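Updated September 11, 2021

# How to Read a Funding Announcement from a Private Company

Private companies are not required to publish their accounts in the way that listed companies are. For many readers, the funding announcement is the only public record of how a young firm is paid for and who controls it. This guide explains how to read one, using the announcement issued in March by Jorura, a satellite mapping company, as a working case.

## Step 1: Identify the round

Find the name of the round in the first paragraph. "Seed" and "Series A" refer to early rounds; later letters refer to later ones. Jorura described its round as a Series B, which indicates that outside investors had already bought shares at least once before.

## Step 2: Separate money raised from money committed

Look for the verb. "Closed" means that the agreements have been signed. "Secured up to" means that part of the money depends on conditions, which may be set out lower in the text or omitted altogether. Jorura reported that it had closed $107 million. A further sum, tied to the launch of its second satellite, was mentioned only in the final paragraph and should be recorded separately.

## Step 3: List the investors by role

The lead investor usually sets the price of the shares and often takes a seat on the board. Participating investors accept those terms. In this case, Jardine Capital led the round and Dreststead Partners participated. Well-known individuals may be named prominently even when their share is small, and the order of names should not be taken as a guide to the amounts invested. 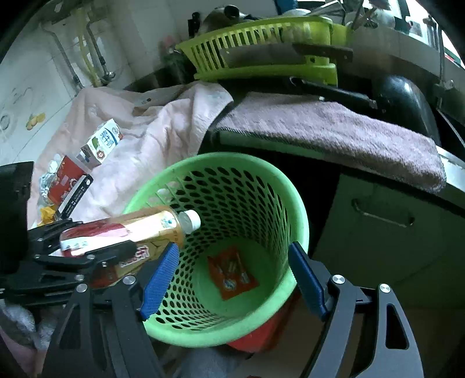 *Green basket with a packet inside and a bottle held over the rim.*

## Step 4: Check the valuation

A valuation may be stated before the new money is added ("pre-money") or after ("post-money"). Jorura gave a post-money figure of $661 million. To find the pre-money figure, subtract the amount raised:

 661 - 107 = 554

The pre-money valuation was therefore $554 million. If an announcement does not say which figure is being used, write "basis not stated" in your notes and do not calculate further.

## Step 5: Compare with an earlier announcement

Locate the company's previous release and compare the same items. Jorura's earlier valuation was $268 million, also post-money. A higher company valuation does not by itself show that each existing share has risen in value by the same proportion, as new shares have been issued in the meantime.

## Step 6: Record your sources

Keep a copy of the release with the date on which you read it. Companies sometimes revise the text on their own sites. Zullik, a competitor of Jorura, replaced 2 paragraphs of its own release after publication.

This guide is provided for general information and does not constitute investment advice.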